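Trenside Linen Care > Help > Washing, folding and storing

Shop Our cloth Help Visit us Basket

Frequently asked questions about soft household things

We receive many letters with the same questions, so I have collected the answers on one page. Some concern our own cloth and some concern any cushion, cover or blanket you have at home. Last reviewed on 18/03/2026.

How often should I wash a cushion cover?

In a living room, once in two months is enough for most families. If you have a dog, or if somebody eats dinner on the sofa, please do it more often. Turn the cover inside out and close the zip before it goes in the machine. An open zip can scratch the drum and also pull threads from the other pieces.

Which temperature is the right one?

Our undyed cotton can be washed at forty degrees. For dyed linen we advise thirty, and for the Sasaki weave please use a cool programme with a short spin. The Sasaki weave has a looser thread and it becomes tired when it is spun fast. If you are not sure which cloth you have, look at the small label in the side seam. Covers sold before we moved to Sulelport have no label, and for these I would always choose the cool programme.

Can I wash the cushion together with its filling?

It depends on the filling. Polyester can be washed at thirty degrees, but only when there is enough space in the drum to turn freely. Feather fillings are better given to a laundry with a large machine. Foam should not go in any machine. Wipe it with a damp cloth and leave it standing on its side by an open window.

My cushion has become flat in the middle. Is it broken?

Usually no. The filling moves to the corners when we sit always in the same place. Take the inner cushion out of its cover, hold it by two opposite corners and pull gently, then change to the other two. After this, press the filling with open hands from the outside to the middle. Do not beat it against a wall, as one customer suggested to us. The seams do not like it.

What is the best way to fold a thick blanket?

Fold it in three along the length, then in three again, and put the folded edge to the front of the shelf. A thick blanket that is folded in half again and again gets a hard line in the middle, and this line can stay for a whole winter. It helps to change the place of the fold each time you take it out.

Very soft things, for example a duvet or a large pillow, will not keep any fold. Do not fight with them. Let them take a rounded shape and give them a shelf for themselves, or a wide cotton bag which is closed but not tight.

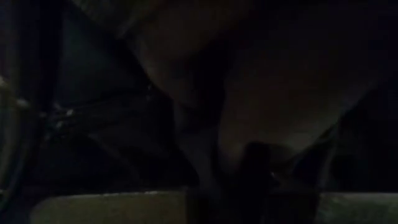
The bag should be one size larger than you think you need. When the filling is pressed for many months it loses its air, and then you must wait a day or longer before it comes back. For the same reason we do not sell vacuum bags, although we are asked for them every August, when people want to put away their winter bedding and make space for guests.

Where should I keep bedding which is not in use?

Choose a dark and dry place with a little air. The top of a wardrobe is good – under the bed is also possible, if you clean the floor there regularly. An attic is often too warm in summer and too damp in winter. Please do not put cloth directly on a stone or concrete floor. A simple wooden board under it is enough.

How do I stop the musty smell?

First be sure that everything is fully dry before you put it away. A pillow can feel dry on the outside and still be damp inside, so leave it one day more than seems necessary. If the smell is already there, wash the cover, hang the inner part outside in dry weather and turn it a few times. Perfumed sprays only hide the smell for a short time, and on light linen they may leave a yellow mark.

Is it normal that a pale cover changes its colour?

Yes, a small change is normal. Undyed cloth is not really white when it is new, and it becomes lighter with washing and sunlight. If you have two covers from one set, wash them together, also when only one is dirty. Otherwise you will have one light and one dark after a year.

Do you repair seams?

We repair our own covers for 6 pounds each, return postage not included. The work takes up to 22 days. Please wash the cover first and mark the open place with a safety pin or a thread of another colour. Unfortunately we cannot accept inner cushions.

Can I bring my repair to you personally?

Yes, the counter in Grudport takes repairs during all shop hours. The workshop in Sulelport is for post only, and the door there is usually locked. Put your name and telephone number on a piece of paper inside the cover – the ones written on the parcel get lost when we open it.

My question is not on this page.

Please write to us through the contact form and tell us which cloth it is and when you bought it. We answer within 3 working days, and a little slower in August.

Contact | Delivery and returns | © Trenside Linen Care | Back to top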